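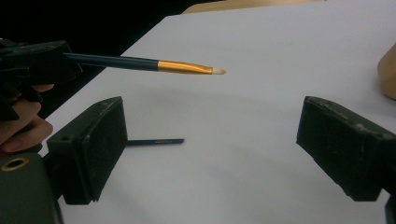

深色亮面刷杆，金色金属口管，刷尖是一小簇奶白色的毛。

化妆刷图集：一支刷子，和我对“专业级”三个字的疑问

2018-11-02

先说立场。我不太相信刷子。更准确一点，我不太相信卖刷子的人写的那些话。这个页面原本打算做成一个完整的图集，把抽屉里的刷子一支一支放上来，每支配一两行字。整理了一阵之后，我发现大部分刷子没什么好说的，说来说去都是“软”“还行”“掉毛”。所以这一页先只放一支，小尖头的这种，因为关于它的夸张说法最多，值得单独拿出来挑一挑毛病。

字比图多，嫌啰嗦的可以看完图就走。

关于金色的口管

看图就知道，这截金属很亮，上沿那道反光偏橙，挺好看。我承认好看。但金色口管和刷子好不好用之间有什么关系，我至今没有见过一个说得通的解释。Amine 的商品页把口管颜色写在卖点第一条，放在毛的前面，这个顺序我不能理解。口管要紧的是夹得牢不牢，胶填得够不够，这两件事从照片上都看不出来，从商品页上也看不出来。

口管微微压扁，这一点我倒是认可。完全圆的口管配小尖头，毛容易转着圈散开，压扁一点，毛束有个方向，画的时候手里有数。当然压得太扁就成了平头刷，那是另一种东西，别混着卖。Trumgate 的店里就混着卖，同一个名字底下两种形状，收到哪种看运气。

关于刷杆

深藏青还是黑，各人看法不同，灯光一换答案就换。我问过几个人，没有一致意见，我也不打算争。亮面漆的问题是留指印，手上只要有一点粉底，杆上马上一片花。商家的图里从来没有指印，大概他们那边的人不用手拿刷子。

杆子往口管那头稍微收细，这个设计老得不能再老，几乎每一家都这么做，Clegg 却给它起了个新名字，叫“渐变平衡杆”。我读了两遍说明，没读出平衡在哪里。长杆拿在手里是什么感觉，跟你习惯捏在哪个位置关系更大。我习惯捏得靠前，后面那一大截对我来说基本是多余的，放进化妆包还总是顶着拉链。喜欢捏在末端、离镜子远一点画的人，会觉得长杆正合适。所以“长杆更专业”这种话，听听就好。

关于刷毛

这一类奶白色的小尖头，常见的推荐用途有：眼头提亮、下眼睑晕染、遮痘印、修唇边、画眼尾。一支刷子干五样活，我是怀疑的。我自己的结论是点遮瑕可以，眼头可以，修唇边勉强，另外两样换别的刷子会轻松很多。尤其是下眼睑，毛束太小，颜色下得太集中，晕到最后还是要拿一支松一点的去补救，那一开始为什么不用松的。

浅色毛还有一个老问题：染色。用过深棕和酒红之后，怎么洗都带一点脏粉色。有人说这不影响使用，我同意不影响，可是看着难受。也有人说浅色毛方便看出洗没洗干净，这个理由我觉得站得住，算是所有卖点里少有的一条实话。

至于是什么毛，我不猜。光看颜色判断材质，十次里错的次数不会少。网上有人拿一张照片就敢断定是羊毛还是人造纤维，说得斩钉截铁，我劝大家少信。想知道就看标签，标签不写就去问客服，客服说“进口优质毛”就等于没回答。

关于价格

Plekow 那边标价 214，单支。我今年 3 月看的时候就是这个价，到现在没动过，旁边永远挂着一个“限时”。Clegg 标 110，样子差得不远。还有一个套装卖 379，小尖头只是里面的一支，剩下的多半会在抽屉里躺到搬家。我的意见是套装最不划算，除非你一支都没有，而且真的打算每支都用。

214 和 110 之间差的那一百多块买到了什么，我想了很久。包装盒肯定算一部分，盒子确实厚。另外 Plekow 的说明里写着“手工修整刷尖”，可能是真的，可能不是，买家没有办法验证。我只能说，刷尖整齐不整齐，开箱那一天都差不多，要比就洗过一段时间再比。商家从不放洗过之后的照片，这件事本身就挺说明问题。

关于清洗和存放

温水，一点洗面奶，在手心里顺着毛的方向轻轻打圈，冲净，捏回尖形，平放晾着，刷头稍微探出桌沿。别竖着晾，水往口管里走，胶迟早要松。专用清洁液我用完过 2 瓶，和洗面奶比没看出差别，香味倒是很重，重到画眼睛的时候都闻得见。

那种硅胶洗刷垫我也不推荐给小尖头用。垫子上的颗粒对大粉刷还可以，对这么小一簇毛来说太粗，搓几下尖就岔了。岔了之后能不能救回来？有人教用热水烫，我不敢试，也不建议别人试，热水和胶放在一起不会有什么好结果。

刷头的塑料保护网，套的时候一定从杆尾往上推，从刷尖往下套等于亲手把毛折弯。买来不带网的，用一小条纸巾卷一下也够了。

几条留言里常见的问题，一并写在这里

有人问值不值得买。抽屉里已经有一支差不多大小的，就不值得。没有的话，先买便宜的，用坏了再考虑贵的。

有人问新手需不需要。我觉得不太需要。新手先把手指和一支普通的中号眼影刷用明白，比什么都强。

有人问为什么我老是挑刺，是不是跟哪家有过节。没有过节，四家的东西我都花钱买过，也都还在用。用和信是两回事，商品页上的形容词我一个都不打算替他们背书。

剩下的刷子等拍好了再往这一页加，大粉刷排在前面，扇形刷排在最后。扇形刷我到现在也没弄明白是干什么用的。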